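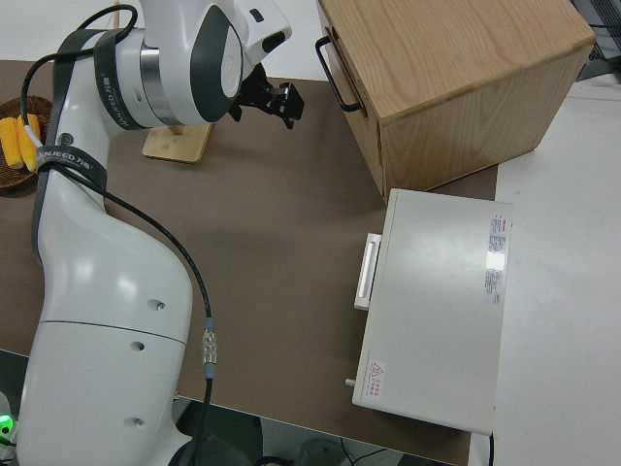 Distgate night bus to run until 2 a.m. on weekends

2024-08-04

The last bus from downtown Distgate to Akura will leave at 2 a.m. on Fridays and Saturdays starting later this month, the transit operator Wotari Lines said on Sunday. The current last departure is at 11:40 p.m. on all days of the week.

The change applies to Route 54, which runs from the train station through the hospital district and over the river to Akura. Three more round trips will be added on each of the two nights. The regular fare will be charged, and monthly passes will be valid.

A petition asking for later buses was handed to the company in the spring with 3,446 signatures. Many of the people who signed work evening shifts at the hospital or in restaurants near the station, according to Delia Mihăilă, who started it after her own shift was moved to a midnight finish.

"I was paying for a cab twice a week, and that was most of an hour's wages each time," Mihăilă said. "I would have liked Thursday as well, but I'll take this."

Wotari Lines said it had looked at running the buses on Thursdays and decided to wait until it had ticket numbers from the first months. Duangjai Ruangrit, the company's head of scheduling, said drivers were the main limit.

"We have the buses. They are parked at that hour," she said. "A driver who finishes at three in the morning can't start again at ten, so every late trip changes the next day's roster too."

Four drivers have been hired for the new trips, and two more are in training. The company is still looking for people for the Saturday shift, which pays a night rate.

Late buses will skip the stops on Mill Lane, where the street is closed overnight for work on a water main. Riders for Mill Lane should get off at the fire station and walk back along the river side. The detour is expected to last through the fall. All other stops will be served, including the one at the hospital's east entrance, which has been out of use in the evenings since last year.

Some residents near the Akura turnaround have complained about the plan. Buses now wait there for up to 12 minutes between trips, and people living across the street say the engines are often left running. Ruangrit said drivers on the late trips would be told to switch off while waiting, and that the wait would be cut to five minutes.

Route 54 last ran past midnight nine years ago, when the late service was dropped after a budget cut. Service on Jin Street, which used to be part of the same route, is not coming back under the new schedule – riders there will still have to change at the station.

Printed timetables will be available at the station ticket window and on board from the middle of August.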